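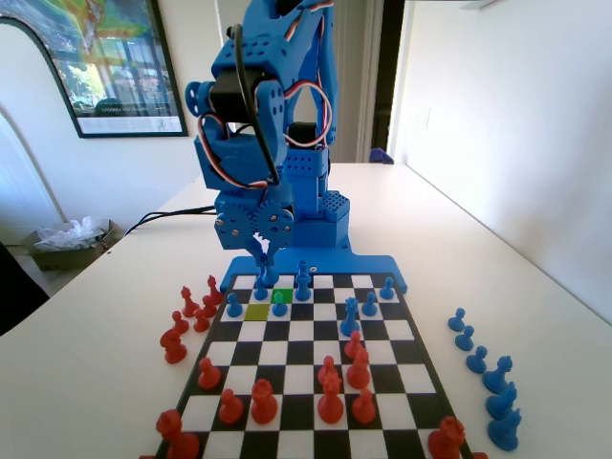
Caseo desk arm kit, reviewed after two months of teaching it chess moves

I bought the Caseo kit in April, from Lomwood, for 233 dollars without the printed parts. I printed those myself in blue, and it took longer than I expected. The bigger set with a second arm as leader costs 222 more, and I recommend to pay it if you can. I started with hand guiding only and regretted this.

Hand guiding works like this: you switch the motors to soft mode, hold the arm near the gripper, and move it through the task while it records the joint angles. For large motions it is pleasant. For picking up a pawn between two other pieces it is not so pleasant, as my own hand blocked my view and pushed the neighbors over. Also the gears of the gripper are stiff to turn with fingers.

With the leader arm everything became easier. You sit back, squeeze the handle, and the other arm follows with a small delay. I recorded 1,098 moves this way, mostly captures, where the piece must go off the board and stand beside it. Tall pieces were the hardest to teach. The gripper must come down very straight, and a bishop slips if you take it too high.

The software from Priston is free and does its job, but the manual is poor. The calibration page forgets to say that the arm must be folded before you press start. I found the answer in the Kwiatkowski build notes, which I would print and keep on the table.

Other complaints: the servo wires at the upper joints are thin and have no clips, so I check them before every session — one came out in the first week. The base needs to be fixed well, otherwise old recordings do not match the board anymore.

Four stars with the leader arm, three without.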